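August, bench 2

Grout trial, continued from the Cuvano batch. Mixed the new powder this morning at the ratio on the bag, then a second bucket slightly drier. The first bucket slumped off the float and I threw it out. The second held a ridge for as long as I cared to watch it. Slaked it 20 minutes this time instead of ten. Annick says the Nedville water is hard enough to matter and wants one mix done with distilled. I'll do that before we order more.

Panel 801 is filled and under plastic. Panel 802 waits until the spacers come out clean – three of them were glued in by squeezed-up thinset and I had to dig them out with the hook blade. Whoever sets the next one, please rake the joints before lunch and not after. 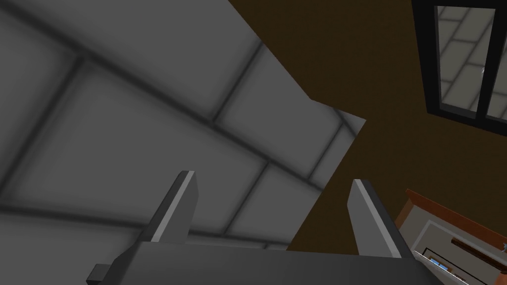
Haze came off with a damp sponge on the second pass. The corners took longer. I used too much water near the outside edge, and I expect the color to dry uneven there. Will compare against the Andreadis sample card once it has cured.

Trevor weighed the leftover dry powder at 2328 grams. It's in the lidded tub, marked with the lot number. The Grultell sealer hasn't been opened and should stay that way until the panels have sat three full days. Last time we sealed early and got white bloom along the joints, which took vinegar and a lot of scrubbing to shift.

To do: distilled water mix, new sponges, sharpen or replace the margin trowel. Ask Annick where the moisture meter went.

4:40 pm – lifted a corner of the plastic on 801. No cracks yet. Taped it back down.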